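Print this page
E-mail this release

TRERKAVIK - Fröhlich, a supplier of household storage goods, will open a regional distribution warehouse at Trerkavik in July. The building replaces two smaller stores and will handle all orders for the Stestico range of baskets, bins and cloth liners.

The warehouse has 6 loading doors and storage space for more than 300 pallets. Goods are held on fixed racking in the main hall, with a separate area for returns. Orders received before 4 p.m. will leave the same day.

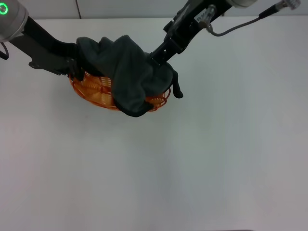
Issue 118

Stock will be moved from the existing stores in stages. Liners go first, followed by wire goods and then wicker. Retailers do not need to change their account numbers, but the delivery address for returns will change and new labels will be sent with the June invoices. Old labels will be accepted until the end of August.

Carrier service is provided by Amel under a contract that runs for 7 years. Amel will make one collection each morning and one in the late afternoon. Mixed loads are accepted, provided that each carton shows the item code on the short side. Cartons without a code will be held at the warehouse until the sender has been contacted.
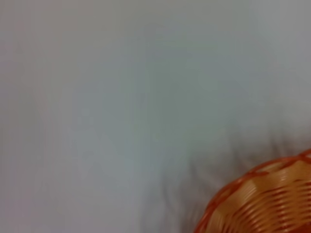

Humidity in the wicker section will be logged through the day and kept within the limits set out in the Stestico handling sheet. Stacks of nested baskets are to be kept off the floor and away from the heating ducts. The same sheet gives the packing sizes for each line - retailers who order by the half pallet should check these again, as three of the sizes have been revised.

Minimum order values stay the same. Delivery charges for island addresses will be reviewed in the fall.

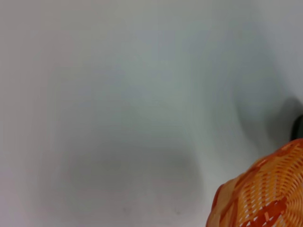 Amel said that the afternoon collection would be the larger of the two, and that drivers would use the north gate only. It asked retailers to book returns by noon on the day before collection.

Trade inquiries should be sent to the Fröhlich sales office at Trerkavik.

Print this page
E-mail this release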